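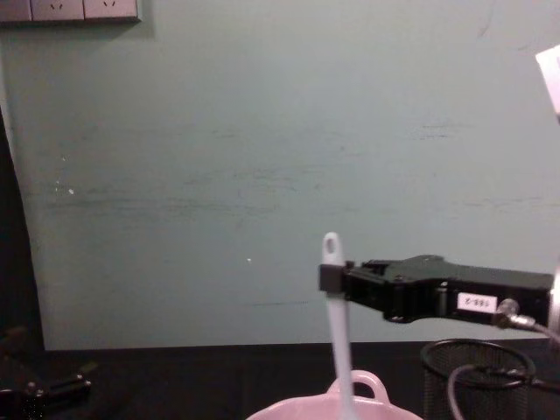

Figure 2. A white utensil held upright over a pink plastic container on a dark tabletop.

4.2 Do people know how long they keep plastic kitchenware?

Advice on replacing plastic kitchenware usually rests on a number of years. The number has to come from somewhere, and in most of the studies we reviewed it came from asking people. A household is handed a form, the form asks when each item was bought, and the answers are averaged. We had doubts about this before we started and have more of them now.

Our own survey went to 700 households and 433 returned a usable form. That is a decent return for a mailed survey, but the people who fill in four pages on spatulas and storage tubs are unlikely to be the people who care least about them. Trevor and Westerberg, who handled the follow-up calls, noted that many of those who had not replied said they owned "nothing worth listing." We take this as a sign that the missing homes differ from ours in ways we cannot correct for by weighting, and we have not tried.

The question on purchase date did badly. Respondents favored round answers, so that five and ten years were both far more common than the years on either side of them. Earlier work treats this kind of heaping as noise that cancels out in a large enough sample. We see no grounds for that. A person who has no idea when a container came into the house does not guess high and low with equal ease, and it seems at least as likely that old items are pulled forward to a date that sounds respectable. Items of the general type in Figure 2 were among the hardest for people to date. They are cheap, they are rarely given as gifts, and they tend to come into a home without any event to pin them to. Several respondents wrote "always had it" in the space for a year.

To get some idea of the size of the problem, we went back to 200 of the households in May and asked the same question again, without showing them their first answers. Fewer than half gave the same year twice for their oldest container. Öztürkmen has argued (in discussion of an earlier draft) that this is a harsh test, as a respondent may be off by a year and still be useful. We accept the point for items under five years old. For older items the two answers often disagreed by more than the whole replacement period that the advice leaflets recommend, and it is hard to see what use can be made of them.

The Shahbazi method, which asks people to tie each item to a move, a wedding or the birth of a child, is often put forward as the fix. We tried it with a small group. It did produce answers that were more stable from one asking to the next. Stable is a low bar, though - a person who has decided that the blue tub dates from the move to the new apartment will say so every time, right or wrong. Without receipts we could not check, and only a handful of homes had kept any. Lo's suggestion of matching mold marks against makers' records is sounder in principle, but two of the firms we wrote to, Proltov and Grolleo, told us they had not kept such records, and Pornine did not reply.

None of this shows that plastic kitchenware is kept for too long, or for too short a time. It shows that the usual way of finding out is weak, and that the average ages quoted in the leaflets carry a precision that the answers behind them do not have. We report our own averages in Table 3 because reviewers asked for them. We would prefer that they not be cited without the repeat-interview results printed beside them.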